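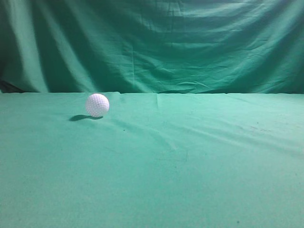

Golf ball on green cloth

I took up golf again in June, after 22 years away from it. My old clubs were in my sister's basement in Ollholm and the grips had gone hard, so the first thing I paid for was new grips. The second was a lesson with Danica Kelmendi, who teaches at the nine-hole course in Zurkirthorpe.

She watched me hit a few shots with the 7-iron and then put the club back in the bag. We spent the rest of the hour on putting. I was a little annoyed, since I had driven 33 miles and wanted to hit something far. But I had been three-putting nearly every green, and she said that was where my score was going.

Her homework was simple. Putt from five feet every evening and keep count of the makes until I reached 1,000. I did most of them on the living room carpet after dinner. It took me longer than I expected - I skipped most of one week when my back was sore.
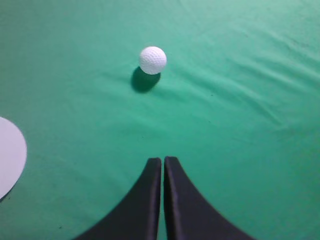

Do you need an expensive putter to get better?
Mine came from a yard sale and it works fine. Have someone check that the length suits you before you spend money on a new one.

On Sunday I played with Rajkumari Agarwal from work. She beat me by five strokes, mostly off the tee. I three-putted twice all round, once on the fourth, where the green slopes hard toward the pond, and once on the last hole when I was tired.

My next lesson is on chipping. I still have not been allowed to touch the driver.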